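Zoubi Butcher Block Oil – 300 ml bottle

Food-safe oil for wood tops, cutting boards, small shelves. Made by Nerau, bottled in Damdale. Back in stock as of August, new cap, same oil inside.

What it does – soaks in, brings the grain up, keeps the surface from drying out and splitting. No stain, no gloss. Smells faintly of orange for a day or so then gone.

How to use
Sand lightly first if the top feels rough. Wipe off dust. Pour a little, spread with a lint free cloth, along the grain. Leave overnight, wipe off what's left. New wood wants a second coat, sometimes a third. Dont put it on over varnish, it just sits there and goes sticky.

Used cloths – lay flat outdoors to dry before they go in the trash.

Item no. 433. Refill can is item 348, ships from the Bridavia warehouse so allow a few extra days. Applicator pad sold seperately, item 103.

Returns on unopened bottles only.

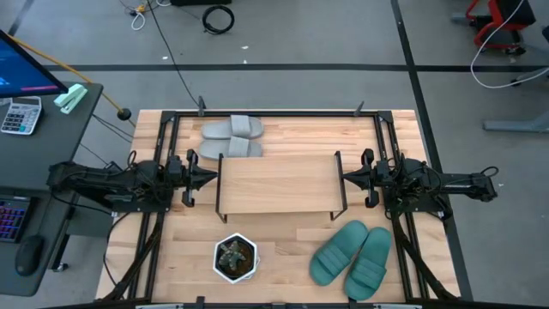 How often should I re-oil a kitchen counter?
Once a month for the first few months, then whenever water stops beading on the surface.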